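We use cookies to remember your settings and to measure traffic. By continuing to browse you accept our cookie policy. Accept | Manage preferences

Clomport to open Skokcombe robotics hall to visitors in September

SKOKCOMBE, August 11, 2022 – Clomport will hold an open day at its Skokcombe robotics hall in September, with live demonstrations of robot arms handling everyday objects. Admission is free, but places must be booked through the company's website.

The hall covers 2000 square feet and was fitted out last winter. It houses the joint work of Clomport and Brastell, which supplies the control software. Up to now it has been open only to customers and suppliers.

Visitors will go around in groups, and each tour lasts 48 minutes. A total of 189 places are available. Tours start at the reception desk on the ground floor and end in the demonstration area, where staff will answer questions.

The main demonstration is a table-top handling task. Toy food, foam cubes and a bamboo steamer basket are set out on a checkered cloth, and the arms are given jobs such as moving a bun or putting the lid on the steamer. The positions of the objects are changed between runs, so the arms have to find each item again before picking it up.

A second station will show the Malý wrist unit, which Clomport began testing this year. Visitors will be able to guide an arm by hand with a member of staff beside them and then watch it repeat the movement at reduced speed.

"People ask us what the arms do all day, and a lot of it is small jobs on a table," the company said in a statement. "We would like people who live near the hall to come and see that work."

Children under 12 must be accompanied by an adult. The hall is step-free throughout. Parking is limited to 2 accessible spaces at the front entrance and the public lot across the road. Bags may have to be left at reception.

School groups should contact the Clomport press office before booking, as separate tours can be arranged on other dates.

Related news
Clomport and Brastell extend software agreement
Malý wrist unit enters testing
Skokcombe hall: directions and parking 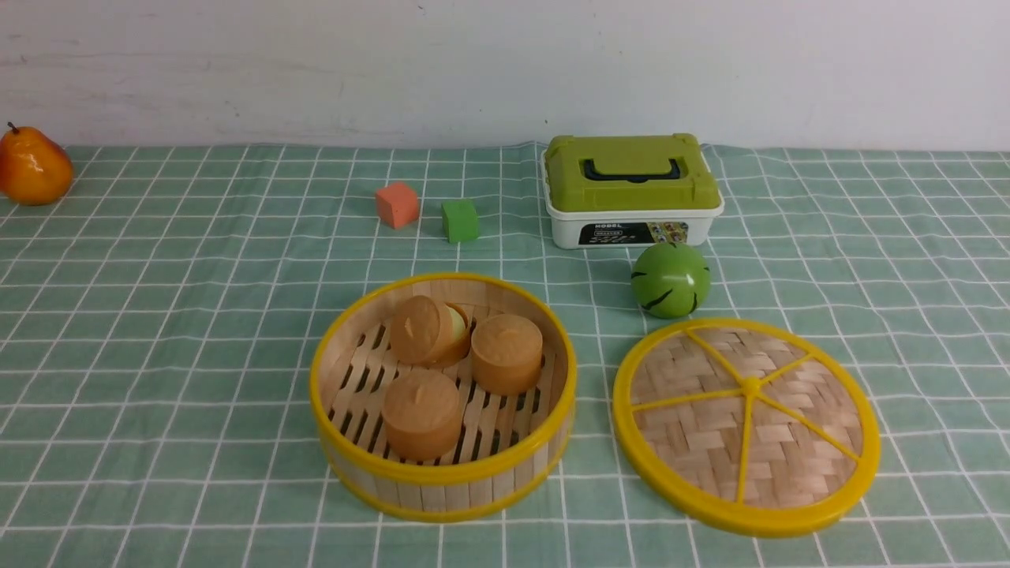 Bamboo steamer, toy food and foam cubes on the handling table.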